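Is a Computer Really a Brain?
Brorngate Young Readers: Ask It Again
By Lorena Cabral

Grown-ups love to say that a computer is "like a brain." You have probably heard it at school. You may have heard it on TV, said by someone in a white coat. I have heard it more times than I can stand, and I think we should poke it and see if it falls over.

Let's start with what people mean. They usually mean the processor, or CPU for short. It is the part that follows instructions. Add these two numbers. Is this one bigger than that one? If so, jump to step 60. It does this very, very fast, and it never gets bored or asks for a snack.

Is that thinking? Rocío Cáceres, age ten, wrote to us from Giltton and said no. "My calculator does adding," she wrote, "and it doesn't know what a dog is." Good point, Rocío. I have tried to find a hole in it and I can't.

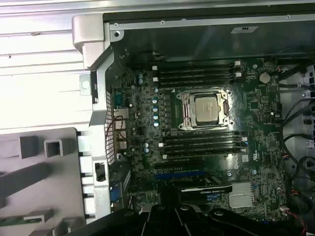 A motherboard is the big flat board that everything else in a computer plugs into. People call it "the heart" of the computer, and then five minutes later they call the processor "the heart," so I don't trust that word either. Think of it as a town. The processor gets the best spot, and on this dark green board it is the square silver thing in the middle, held in a shiny metal holder with a lever on each side. The long black slots on both sides of it, eight in all, are for memory. The four in the top group look empty. The little blue-topped parts in a column on the left are capacitors, which store a bit of electricity and let it go again when it's needed. The bright blue slot near the bottom is for adding extra cards.

Now, about memory. Here comes another word I don't like! When you remember your last birthday, you might remember the cake, and then how it tasted, and then that your cousin cried. Computer memory doesn't do any of that. It holds numbers, each in its own numbered place, like a giant wall of mailboxes. Most of this kind of memory forgets everything when the power goes off. You still know your name after a nap.

So why are there so many slots? Some computers do big jobs, such as making cartoons or working out the weather, and those jobs need a lot of mailboxes. Does that mean more memory always makes a computer faster? Ads often make it sound that way. If you only play a small game and write your homework, a mountain of extra memory will mostly sit there doing nothing. It's a bit like having 21 lunch boxes and one sandwich.

"But my uncle says the computer knows what he wants," wrote another reader. Does it? It has instructions that people wrote, and some of them make guesses from things he did before. Sometimes the guesses are good. Mine once tried to sell me 400 paper plates.

Something to try: for one day, write down every time you hear someone say a machine "knows," "thinks," or "wants" something. Next to each one, write what you suspect the machine did. Then show your list to whoever said it and see if they agree with you.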